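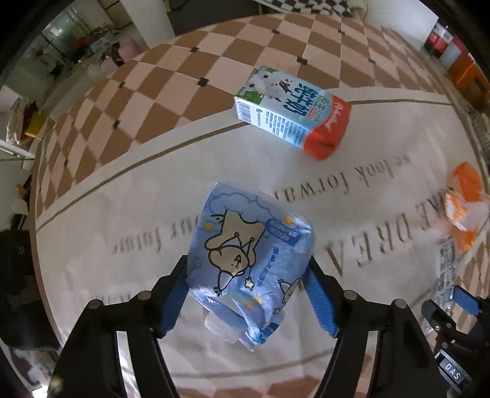 Prullex for a small food shop: my review after one season

I buy for a small grocery shop, mostly dry food, tea, sweets and snacks from 20 suppliers. Until last December I made all my orders with a spreadsheet and many phone calls. Then my colleague Radwa Cherkaoui asked me to try Prullex, a purchasing program for independent stores. I have used it every working day, so I think I can now say something fair about it.

The setup took me four evenings. You can import a supplier price list as a plain file, but the columns must be in the correct order, and the program does not tell you which column is wrong. It only says that the import failed. I wrote to the support and a man called Dehua Yuan answered me the next morning with a clear explanation. After this the import was easy.

The best part is the price history. For each product you see what you paid on every past order, also when the case size was changed. One snack importer, Anar, had reduced the case from 24 bags to 20 and kept the same price. I had not noticed it on paper. In Prullex there was a small yellow mark beside the line, and I called them the same day. 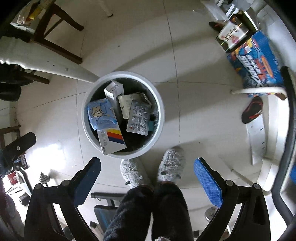 The order minimums are also handled well. If a supplier wants 80 dollars before he delivers, the program shows how much is missing and proposes products that are low in stock. I do not always agree with the proposals, it likes to offer me more rice crackers than I can sell, but I can remove them with one click.

I am less satisfied with the returns. A damaged case must be entered by hand, and the credit is not connected to the next invoice. Clustik, which I tested before for a short time, does this better, but its search is slow and it has no price history.

The price is 369 dollars for a year, for one shop and up to four users. For me this is acceptable. For a very small shop with few suppliers I would stay with the spreadsheet.

My rating is four stars of five. I will renew, and I hope they repair the returns page.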